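Notes on the Renewal of a Shared Lease
May 2, 2018
Filed under: Property, Correspondence

The agreement between the tenants of the Maillard building and the owner, Jerkow, expires at the end of July. Readers who rent space there have asked me to set out my view of the draft that was circulated last month. I do so here in a personal capacity. I hold one of the leases and have no other interest in the matter.

The draft runs to 72 clauses. Most of them repeat the present agreement word for word, and I have no comment on those. The changes are found in the sections on service charges, on notice, and on the use of the shared yard.

Under the present terms, service charges are settled once a year against receipts. The draft replaces this with a fixed monthly sum, set for each unit by floor area and reviewed by the owner every 3 years. A fixed sum is easier to plan for. It also removes the tenant's right to see what was spent, and I would ask that this right be restored in writing before anyone signs. My own share for the past year came to 1545 after the heating adjustment, and I was able to question two entries only because the receipts were attached.

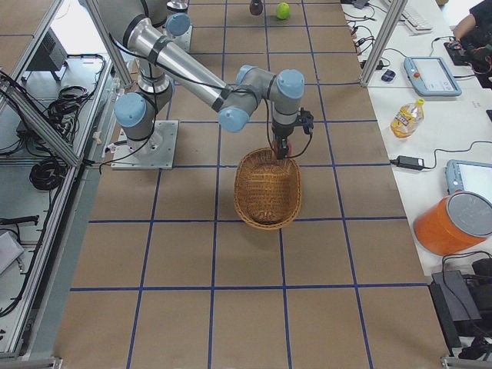 Faustine Boyer wrote to me after reading the draft that she would accept the fixed sum without the receipts, provided the review could not raise it by more than the general rise in rents nearby. She considers the yearly settlement a burden on small tenants, who must set money aside for a bill they cannot predict. I see the force of this. A limit on increases would answer part of my concern, and the two requests could be made together.

The notice period is to be extended from three months to six. It applies equally to both sides, and I regard it as fair. Tenants who expect to move within the year should nevertheless speak to Jerkow now, as the longer period will bind them from the first day of the new term.

The clause on the yard is poorly worded. It permits deliveries "at reasonable times" and gives no hours. The Gullow lease, which I have seen with permission, names the hours and states where vehicles may wait. The same wording could be adopted with very little change — only the gate is different.

Written comments on the draft should be sent to Blandine Pichon at the Zundow office, with the clause number given at the head of each remark.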